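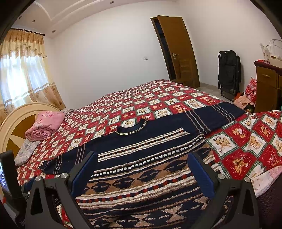 By Hinata Wada
Contributing Writer

The mill shop in Meleck opens at 11 on Sunday, and by then the line reaches the bus stop. People come for yarn ends, sold by weight from bins near the door. Gremano closed its own shop years ago, so knitters from there make the trip too.
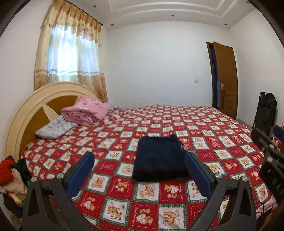 Most of them want navy or brown. A plain pullover takes some 348 yards per sleeve pair in the heavier wool -- more if the knitter likes long cuffs. The 100-gram bags go first. After that it is mostly odd greens, and the bus back leaves at 3.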